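Trendwood Bloxham Indoor Recovery Pen
Item 472

Price: $689.00
Availability: Made to order at our Fadenton shop
Ships from: Rusdale warehouse

The Bloxham is a mesh-sided indoor pen for wild birds that are past the first days of care but not ready for an outdoor aviary. It is used by licensed rehabilitators for songbirds, doves, small woodpeckers and similar patients up to 1000 grams. It is not suitable for hawks, owls or any bird with the feet or bill to tear soft mesh. For those, see our slatted mews panels.

Birds in wire cages break tail and wing feathers on the bars, and a bird with damaged flight feathers may have to wait for its next molt before release. The Bloxham has no exposed wire on the inside. The side panels are knotless mesh, hemmed on all edges, and they hang on the inner face of the frame so a bird that flutters against the wall meets mesh first.

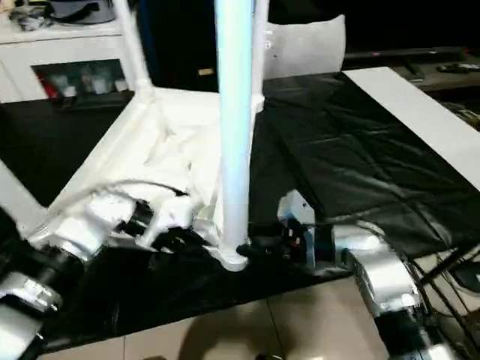

Cleaning takes most of the time in any bird ward, and the pen comes apart for it without tools. Lift off the roof panel, unhook the sides, and pull the uprights from the corner joints. We recommend a pale finish for anything that has to be checked by eye. On white poles and corner pieces like those on the table, droppings and dried food are easy to spot, and a plain white sheet bunched inside the base can be shaken out over a bin before it goes to the laundry. Mesh panels can be machine washed cold and should be hung to dry. Do not put them in a dryer — the hems will shrink and the panels will no longer reach the hooks.

What is included
Frame set with corner joints
Four mesh side panels, one with a zippered door
Roof panel with feeding sleeve
Washable floor liner
Two natural branch perches
Visual barrier curtain
Spare hooks (16)

Not included: food dishes, heat source, casters.

Setting up
Build the base first and make sure it sits flat. Fit all the uprights before hanging any mesh. Hang the door panel last. Two people can do it faster, but one person can manage. Check every hem for gaps before putting a bird in, and check again after each wash.

Place perches at two heights, away from the water dish. A bird with a wing wrap needs a low perch it can step onto from the floor.

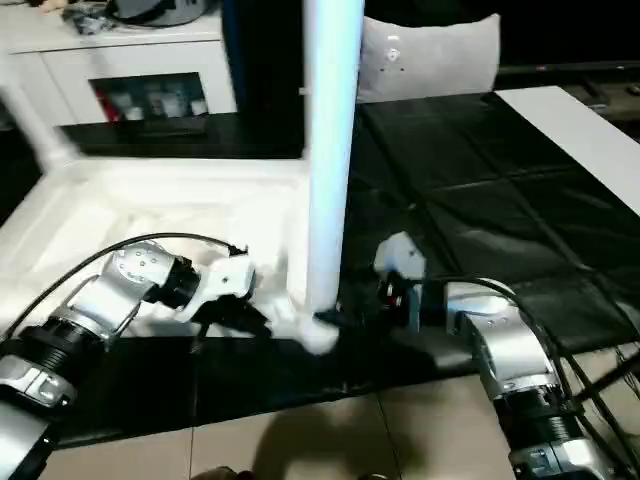 White foam tray and tall white tube on a black sheet.

The curtain covers three sides and should stay down except during feeding and exams. Most patients eat better when they can't see people walking past. If the room has a window, turn the door side away from it.

Heat
Do not clip a heat lamp to the frame. Use a low-watt panel outside the pen, against one side only, so the bird can move away from it. Keep the mesh clear of the panel. 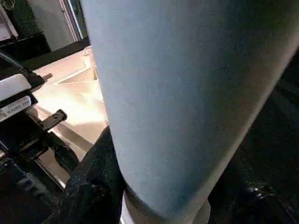 Pale blue-gray cylinder with dark textured fabric.

Replacement parts
Mesh panels, liners and hooks are sold separately. Panels from the older Fadenton pen do not fit the Bloxham. If you are not sure which pen you have, look for the item number on the underside of the base.

Shipping and returns
The pen ships flat in one carton. Unused pens in the original carton may be returned for a refund, less freight. For disease control we can't take back any pen or liner that has housed a bird. Orders placed by noon are confirmed the same day. The Rusdale warehouse is closed for the first half of July.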